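Free Throw Routines and Shooting Percentage in School Basketball
Student project report, Sports Studies
Branirdale College
Submitted Jun 14, 2022

Background

The college team lost several close games last season, and in most of them we missed more free throws than the final margin. Our coach has always told players to find a routine at the line and stick to it, but no one had checked whether it made any difference for us. This project set out to test that over one term.

By a routine I mean the same set of actions before every shot, such as a fixed number of bounces, one breath and then the shot. Players who already had a routine were allowed to keep it. The others chose one in the first week and wrote it down.

Method

Seven players took part. Each took 100 free throws without a routine at the start of the project, split over several practices so that tiredness would not affect the result too much. That gave 700 shots as a baseline, of which 476 went in, or 68 per cent.

Players with a routine of their own were asked to leave it out for the baseline. Two of them found this hard and said they kept starting their bounces without thinking. I recorded those shots as normal, though it may have affected their scores.

After four weeks of practice with the routine, each player took another 100 shots under the same conditions. We used the same basket in the Kader Hall each time and the same size of ball. Shots were taken in sets of ten, with a short rest between sets while the next player shot.
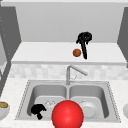 Results were written on a paper sheet by whoever was rebounding and copied into a spreadsheet at the end of practice. One sheet was lost in the third week of testing, and the player concerned repeated those ten shots at the next session.

Results

In the second round the team made 511 shots out of 700, or 73 per cent. Five players improved, one stayed the same and one dropped by three shots. The biggest gain was 14 shots, by a player who had no routine before the project and had the lowest baseline score.

The two players who already had a routine changed very little - one went up by two and the other was the one who stayed the same.

I also looked at the first shot in each set of ten. These were missed more often than the rest in both rounds, and the gap was about the same each time.

Discussion

The overall gain of five percentage points cannot all be put down to the routine. Everyone had four more weeks of practice, and there was no group practising without one. Splitting the squad was considered, but the groups would have been very small.

Practice shots are also not the same as game shots. We tried to add some pressure in the friendly against Navarro, but only nine free throws were awarded to us and I have left them out.

Further work

The project could be repeated from September with the Prendar squad as a comparison group. A target of 1000 shots per round would make the figures more reliable.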